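Posted in Meetings, August
By the minutes secretary, Bresside Household Stores Group
4 min read

MINUTES OF THE PACKAGING AND DISPLAY MEETING
Held at the Jadbridge office, upstairs room, 2 pm

Minutes of the last meeting
Agreed, with one correction. The Panier baskets were recorded as "selling well". The member who looks after the stockroom asked for this to be changed to "delivered". Changed.

Matters arising
The label printer is back from repair and still prints the first label crooked. It was suggested that we feed in a blank each time. The meeting noted that this is what we did before paying for the repair.

Clear boxes
Holmgren has offered us its tall clear plastic box as a replacement for the card cartons we use for small kitchen goods. The covering letter says the box will "transform the shelf". The meeting wished to know into what.

The price is good if we take 1394, and poor if we take fewer. It was pointed out that we have never got through that many of any container in a season, and that the last bargain of this sort is still under the stairs at Bresside. The buyer said the boxes would keep. The stockroom said that was the difficulty.

On whether customers want to see the goods, opinions differed. The Jadbridge shop thinks they do, and gets cartons opened at the counter all day long. Bresside thinks people open cartons because they like opening them and will do the same with a clear box, leaving fingermarks. No figures were brought by either side.

The trial at Jadbridge used 123 boxes over the early summer. The report claims "very few" came back scuffed. Asked how few, the shop could not say, as the returns had gone into the same bin as the damaged cartons. The chair asked that the word "trial" be used more sparingly in future.

Shine was the other complaint. Under the shop lights the plastic throws back so much glare that the price card behind it can't be read from the door. Holmgren's answer is to move the lights. Ours is that the lights were there first. It was agreed to look at a box on a plain white surface before anybody spends money on fittings.

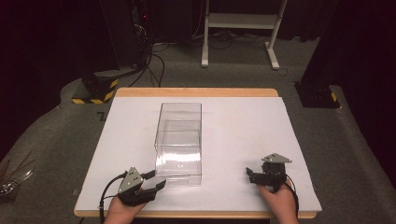 Bresside replied that a clear box looks respectable on any clean white sheet, and that our shelves are brown, dusty by noon and 6 feet up. A fair test would put it where it is going to live, with a bag of clothes pegs in it and the afternoon sun coming through the window. The meeting accepted this, with some grumbling from Jadbridge.

There was a short exchange about lids. The offer letter does not mention any. If lids are extra, the saving over card is gone, and if there are none, the boxes can't be stacked full. The buyer had assumed they were included. The minutes of an earlier meeting show that we assumed the same about the Panier handles.

Decided: no order for now. The buyer to ask Holmgren for a written price with lids and without, and for a smaller quantity. Bresside to put 2 filled boxes on the top shelf for a fortnight and write down what happens to them.

Window display
The autumn window was put off again. The drawing supplied shows a wider window than the one we have.

Any other business
The kettle in the upstairs room trips the sockets if the heater is on. Members are asked to choose.

The meeting closed at 3.40 pm. Next meeting at Bresside, date to be sent round once the decorators have given theirs.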